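June, late, kitchen end of the workshop

Writing this fast before I forget the order I did things in. Arm has been dropping out again. Same as last week, wrist goes dead for a second, the camera feed freezes, then everything comes back like nothing happened. Log only says "link lost" which helps no one.

Morning

Started 7:40. Coffee, no breakfast. Gun-woo had left a note on the bench, "check the loop first". He has been saying it's the cable since the start and I've been saying it's the driver board, so I did the board first out of pure stubbornness. Swapped in the spare from the Dodar box. Reseated both connectors. Two hours gone. Dropped out on the fourth pick.

Put the old board back. Labeled the spare KNOWN GOOD in marker so I don't go through this again in August.

Cycle counter was at 2,490 when I powered up. The gripper finger check is due at 3,000 but I had the covers off anyway so did it early. 8 screws on the side plates, all snug except one that took nearly a quarter turn. Dab of blue threadlock, wiped off the extra. Fingers open and close clean by hand, no grit, no click. Wrote it in the book with the early date so Skye doesn't do it twice.

Then homing, then wrist camera. Focus fine. Left the dumpling setup on the table from before, didn't want to lay it all out again, and it's a decent test since the basket rim makes the wrist bend so far over. Jogged around slow over the checkered cloth watching the feed. Pear sharp, little green cube sharp, dumplings OK (the see-through one still gives the detector fits). Fingers down in the corner where they should be. Bit of cable between them that I don't love.

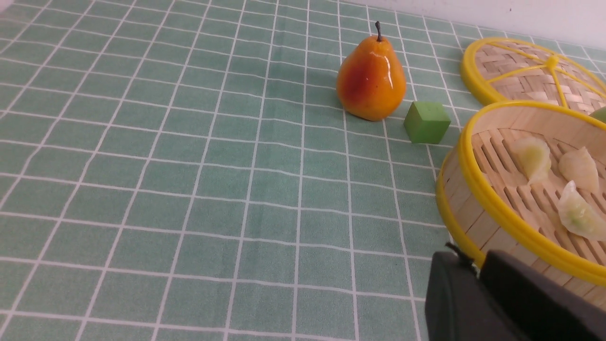 Lunch and after

Leftover rice standing up. Skye Nisbet called from the Kutus job, wants to know if she can have the arm for the MacLeish visit. Told her ask me tomorrow. She said that's what I said yesterday. True.

Ok so the cable. Gun-woo was right and I'm going to have to tell him so. Ran the wrist through its whole range with one hand near the stop button and the other pinching the cable lightly at each spot. Nothing, nothing, nothing, then at the deep reach into the steamer, wrist tipped all the way, the feed froze. Backed off two degrees, came back. Did it again, froze again. Five times out of five. Never been so happy to see a fault.

Pulled the sleeve back near the joint. Jacket has a flat shiny patch where somebody (me) did the zip tie up too tight in the spring. No copper showing but it feels soft there. Every time the wrist tips the slack can't slide through the tie, so it all pulls on that one place.

What I did, for the book:

Power off at the wall, waited for the light to go out. Lock tag on.
Cut the old tie, flush cutters, away from the jacket.
New camera cable from the Zirumix order. Ours is the long one. The short one in the same bag is for the other mount, do NOT mix these up, they look identical.
Left a proper loop standing up over the wrist. More than looks right.
Tie at the joint, loose enough that the cable slides when I tug it. Trimmed the tail.
The rest hangs down the right side and off the table. Checked it can't get under the forearm when it folds.
Power on, home, slow speed.

The loop is ugly, it sticks up like a handle. Tried it shorter first and it went tight at the bottom of the reach, so ugly stays. Measured nothing, just ran it down by jog with my nose practically on the bench (stop button in hand, Gun-woo, before you start).

Deep reach again at slow. Held it down there, fingers close to the slats, counted in my head. Feed stayed up. Wiggled the joint. Stayed up! Tipped it as far as it lets me. Stayed up.
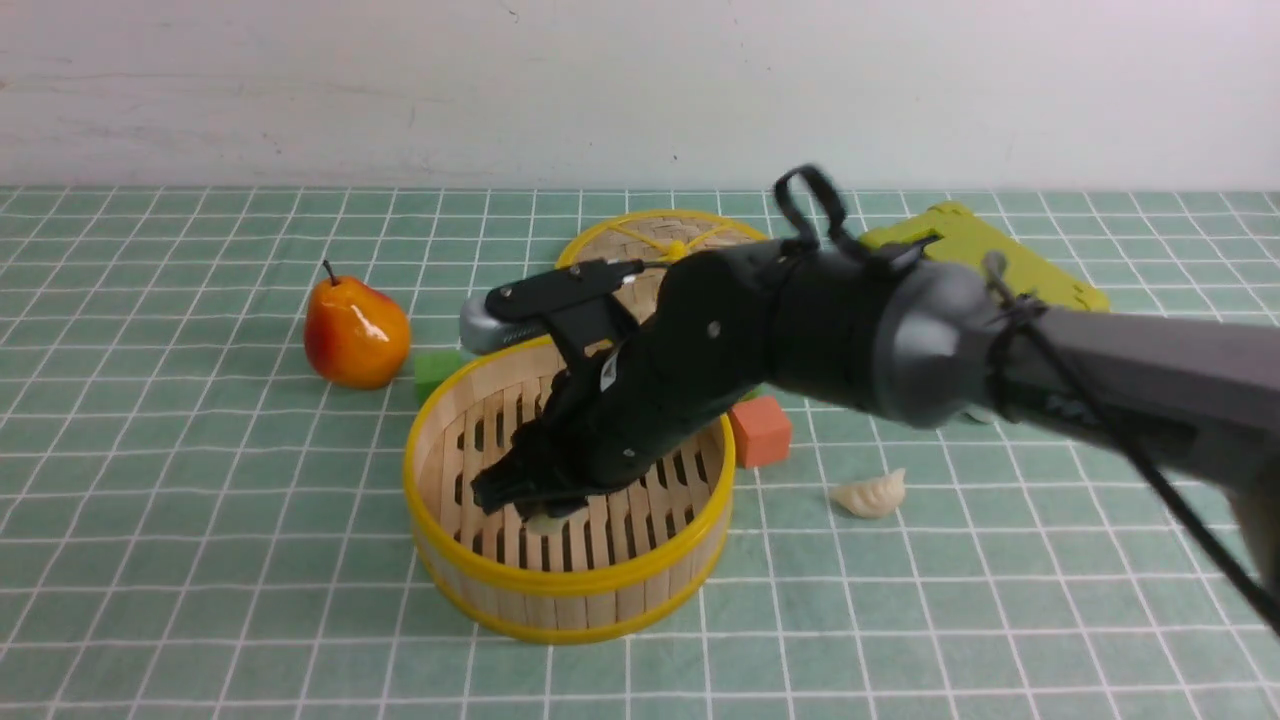 Deep reach into the steamer, loop up over the wrist, tie at the joint.

Evening

Ran it on the loop program at half speed while I swept up and answered mail. 56 reaches, no dropouts. Then full speed for a bit and stood there watching like it was TV. One missed dumpling, but that was the detector and not the wrist, diferent problem, different day.

Things I still don't like:
- the silver camera housing gets pretty near the lid behind the basket. Moving the lid back a hand's width tomorrow and taping a mark on the cloth.
- cloth creeps. Needs clips on the back edge. Wrinkles move the cube and then I blame calibration.
- only one more long cable in the drawer. Order two.
- old cable is in the bin marked scrap. Cut the ends off so it dosn't crawl back into the drawer.

Told Gun-woo on the phone. He said "mm" and then asked about the threadlock. Blue, I said, I'm not an animal.

Back sore from leaning over the table. Didn't call Skye back about MacLeish. If it runs clean all morning she can have it, with the spare cable in the case and a note on the tie. Must write the note. Shop door locked 8:50, arm parked, tag off, key on the hook.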